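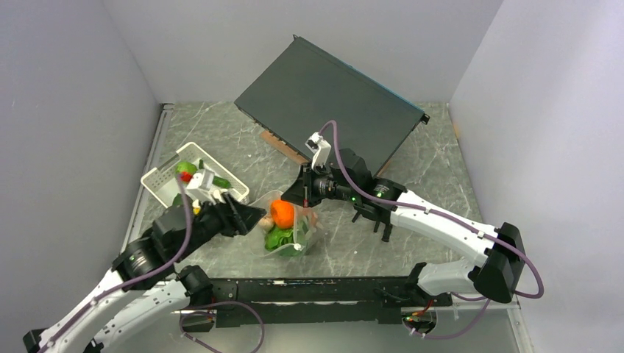 Ticket 2564 — Stock count wrong after product import
Shop: Zeltavitz
Opened: Nov 3, 2022
Priority: high
Status: closed

Customer wrote:
Hello, I sell kitchen textiles in my own shop and also on the Sukitz marketplace. Yesterday I imported my new product list. The file has 1296 rows. After the import, my shop shows only 811 products, and many of them have stock zero. On Sukitz the old numbers are still there, so people can order things which I do not have. I already tried the import two times, with the same result. Please help quickly, I have a sale running.

Support, first reply:
Thank you for the clear message. Please do not import a third time for now. I paused the connection to Sukitz from our side, so no new stock numbers are sent. Your shop stays open. Could you send me the file exactly as you uploaded it, and tell me which program you saved it with?

Customer wrote:
File is attached. I get it from my supplier Gu and I save it in a spreadsheet program. I changed only the prices.

Support, second reply:
I found two problems.

1. Some product codes begin with zero. The spreadsheet removed these zeros when you saved, and then different products got the same code. Our import keeps only the last row for each code.
2. The column "qty" is not connected to any field. Please choose "Stock on hand" for it in Import > Columns.

To repair: open the original file from Gu, set the code column to Text before you change anything, and save as CSV. Test with a few rows first — the test button is on the same page.

Customer wrote:
It works now, all 1296 products are in. But one order, number 451, still says "waiting for stock".

Support, third reply:
This order was made before the repair, so it must be released by hand. Open it and press "Check stock again". The connection to Sukitz is on again. I also asked the Dretness import team to show a warning for double codes. I have no date for this yet.

Customer wrote:
Order is released. Thank you, you can close.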